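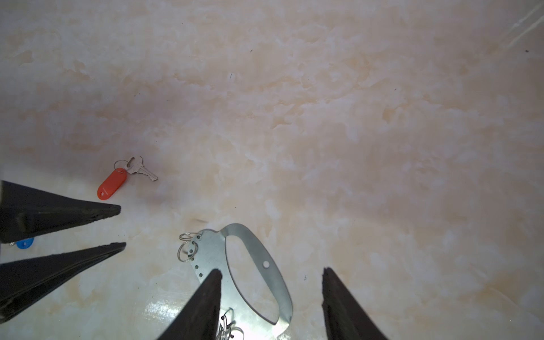 How do I label spare keys so I can tell which is which?

I've got a drawer full of keys from the flat, the shed, my mum's place and the bike locks. Half of them look the same and I end up trying each one in the door. What do people use? I don't want to put the address on anything in case I lose one.

Pētersons
Plastic key tags on split rings, one colour for each place. Red for the flat, blue for the shed and so on. Write a short code on the tag, two letters is plenty, and keep a list of the codes indoors somewhere away from the keys. Use a permanent marker and let it dry before you handle it or it smears. If the tag has a paper insert, pencil lasts longer than biro in my experience.

To get a tight split ring open, push the edge of a butter knife between the coils and slide the key on while the knife holds the gap. It saves your nails. Go round until the key is fully through both coils, otherwise it will work its way off in your pocket.

Before you label anything, take every key to its lock and check it turns. I had 15 keys in a tin and a good few fitted nothing at all. Those went in the scrap metal box at the tip.

Hostex
Nail varnish on the head of the key. Costs nothing if there's a bottle in the house already. Chips after a year or so.

Vurneck
Tags are fine, but where you keep them matters as well. Mine used to get dumped on the worktop with the post and the loose screws, and they'd be gone by the weekend. I put a row of cup hooks inside the cupboard door by the boiler, with the same code written under each hook. If a hook is bare I know which key is out. Use short screws or they come through the front of the door.

I wouldn't bother with varnish on anything you use daily. For padlock keys I keep 2 on the same ring with one tag and only split them up when I lend one out. Also, if your mum's key is a security type, check she still has the card for it, as our locksmith wouldn't cut a copy without it.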